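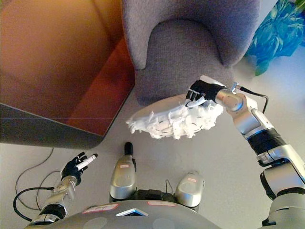
Tips for sharing the lounge round with a humanoid

I have worked in housekeeping for serviced flats for many years, the last two of them at Ellham, where a humanoid robot now does part of the lounge round with us. These are the tips I have written on the cupboard door for new colleagues. My English is learnt at work, so please forgive the plain style.

Before you start

Clear the soft things first. Cushions, throws and loose cloths should each have a place, and the place should be the same every morning. We used to put a cushion wherever it looked nice. Now we have a card for each room with a small drawing, and I must admit that the rooms look better for it.

Put away your own tools before you call the robot to the room. A spray bottle left on a chair becomes one more object to decide about, and the round takes longer.

Keep your voice for your colleagues. Thulani Chauke from the evening shift talks to the machine all the time, and then we think that he is talking to us.

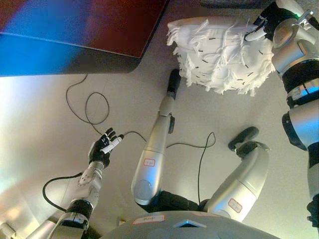
Floors are now the first job and not the last. In the old order we dusted, then did the chairs, then mopped our way out of the door. With a robot in the room I do the floor before it comes in, and I look at it again with the eyes of somebody who has heavy feet. A thin black cable lying in loops on a pale floor, near the legs, is easy to see when you are standing over it and very easy to forget when you carry a bucket. Bring loose cable to one side and tell the other person which side. Use the microfibre head, well wrung, and give the floor 6 minutes before anybody walks on it. Shaggy and fringed pieces need a look as well, because the tassels pick up every crumb. Shake them outside once a week, not in the room you have just mopped.

For a white fringe that has gone grey: lukewarm water, a little wool soap, press and do not rub. Dry it flat on a towel and comb it with your fingers while it is still damp. If the care label says dry clean only, believe the label.

Felt-like chair covers should be brushed in one direction, from the back down to the front. A rubber glove, slightly wet, collects hair better than the expensive roller. Empty the glove into the bin and not into the sink (I have paid for this lesson). 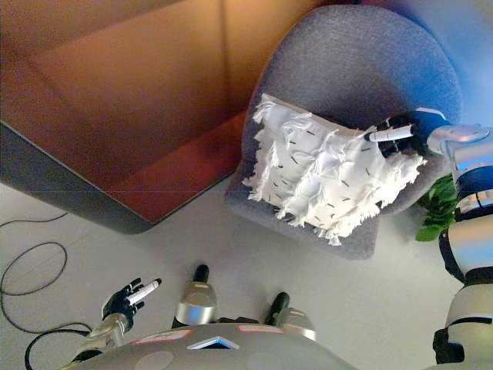
Mahlangu House, Ellham - May

The cushion on the round grey armchair is the piece that taught us most. A person takes it by the middle, gives it a punch and drops it. The robot's hand takes it by a corner, so we now check the corner seams of every cushion each month and close a weak seam with a double thread before it opens. Hsiu-ying Chuang does this in the quiet hour after 2 in the afternoon, and her stitches are better than the factory ones.

What has changed for us is mostly the order of the day. I bend less, and my back is grateful. But I also write more: which room, which chair, what was left undone. My first weeks I did not like this, I felt like an office clerk with a mop. Ask for the writing time to be part of your shift. We asked, and we got it.

If you work beside a robot, ask also for these things:

A clear word for stopping, known by all shifts, and somebody to show you the stop button with your own hand on it.

One person who decides when the room is finished. With us it is always a person, and she signs the card.

Time to teach the new ones the work by hand. A new cleaner who has only corrected a machine does not know how a clean armchair feels under the palm - and one day the machine will be away for service.

Wooden table tops stay with us for now. Wipe along the grain with a cloth that is almost dry, then again with a dry one. Cup rings come off with a little oil left overnight, if they are not old.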